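Search this site Search Go

Narklow Staff Resources > Kitting and Returns > Sorting Stations FAQ

Filed under: Automation, Workplace Changes, Training

Sorting Stations: Frequently Asked Questions

Updated 20 December 2020

This page covers the two-arm sorting stations in the kitting area at the Trilside building. It is for packers, line leads and anyone who rotates through returns. Questions about the pallet conveyor are handled on a separate page.

What work do the stations do?

They pick small loose items and place them in open bins or cups. The current item list is pens, markers, small tubes and similar stationery for the Treresari kits. Anything soft, bagged or glass stays on the manual benches.

How many stations are there?

Five. No further units are planned before August.

Will kitting jobs be cut?

No positions are being removed under the current plan. The 18 people on the kitting roster keep their grade and base hours. What changes is the split of tasks: less time on first sort, more on checking, refilling and kit assembly.

Does working with a station change my pay grade?

Tending a station is part of the existing kitting grade. Staff who complete the Hashmi setup course can apply for the setter grade, which pays more and includes teaching new items to the arms. The course is taken on paid time.

What does a tender do during a shift?

Loads the bins and cups at the start of a run, clears rejects, swaps full bins and logs stops. One tender covers two stations. If both stop at once, clear the one with the longer queue first.

Is my picking rate compared with the station's?

No. Station counts are kept per station and are used for maintenance planning. The old individual rate board was taken down when the stations went live.

What is the output?

The planning figure is 1000 items per station per shift. The best shift so far was 1309, on a run made up entirely of markers. Mixed runs are slower, and kits with tubes are the slowest.

How is the work surface laid out?

Both arms are mounted on the near edge. Bins go in a row across the far half, with cups to the right of them. Keep the area between the arms clear. Bin color matters for the person checking the run, so do not substitute one color for another without changing the run sheet. 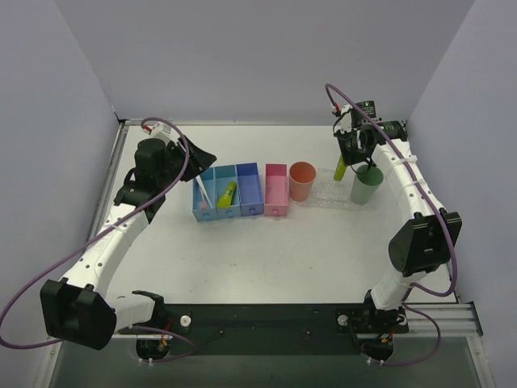
Sorting station: right arm holding a marker beside the green cup, bins in a row at the far side.

Can I reach in while the arms are powered?

No. Press stop, wait for the amber lamp on the control box, then reach in. This applies to dropped items as well — leave them until the next stop if they are not blocking a bin.

Who fixes cable problems?

Maintenance only. Tenders may look over the cables that run along the outside of each arm and report wear, but should not cut or replace ties.

What happens if an item is put in the wrong bin?

Move it by hand at the next stop and enter code M on the log sheet. Three or more in one run means the setter should check the item settings before the run continues.

Can I ask to stay on manual benches?

Yes. Put the request in through your line lead. Manual benches will stay open for as long as there are items the stations cannot handle, and requests are reviewed at each roster change.

Where do I send a question that is not listed?

Use the question slips at the kitting desk or the form on the staff portal. Answers of general interest are added to this page.

Category: Workplace Changes | Tags: sorting stations, kitting, roster, setter course

Comments (5) Shares (18)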